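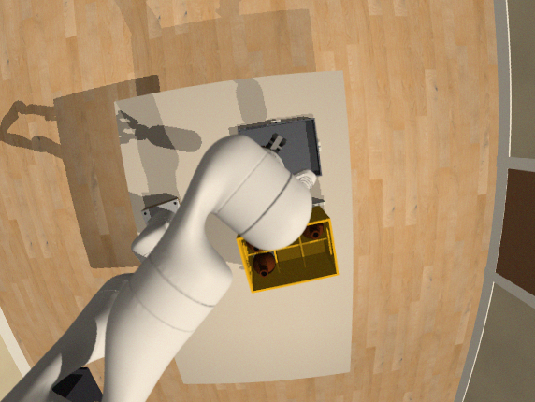 **Figure 3.** The simulated bottle cell seen from above, with the gripper over the gray tray and three bottles in the yellow crate.

### 4.2 Collecting the demonstrations

We come now to the part of the work that took up most of our time, and that we enjoyed the most, which was sitting down and showing the arm what we wanted from it. The task sounds simple enough when you say it out loud: a bottle has to travel between the tray and the crate and end up standing in a compartment. Anyone who has put groceries away can do it without thinking, and that is just the trouble, for it is hard to teach something you have never had to think about!

All demonstrations in this section were given by remote control in the simulated cell of Figure 3. The operator held the Ginov hand controller, moved it through the air, and the gripper followed; a trigger under the first finger opened and closed the fingers. We had first tried guiding a real arm by hand in the Rilloden workshop, and we still think it is the kinder way to begin with a newcomer – you feel the weight of the arm and its limits straight away. For a long run of sessions, though, tired shoulders got the better of us, and from July onward we worked by remote control only.
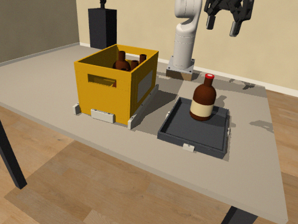 *Evangelia Liapis, Cumley Robot Teaching Group*

We recorded 272 demonstrations in all and kept 200 of them for training. The others were set aside, mostly for long pauses in mid-air while the operator made up their mind, and a few for bottles that went over on their sides. Each one kept was cut to at most 600 time steps, with the joint angles, the state of the gripper and the camera views saved together at every step.

A word about viewpoint, which turned out to matter more than we had guessed. Looking down from above, an operator can line up a bottle with the crate dividers quite comfortably, but has little sense of how high the bottle is. The lower, slanting view makes height much easier to judge and hides most of the compartments behind the yellow walls. We let operators switch between the two as they pleased, and most settled into a habit of using the low view for the grasp and the high one for the release. Policies trained on both views together placed the bottle upright in 94 percent of test runs; results for the single views are given in Section 5.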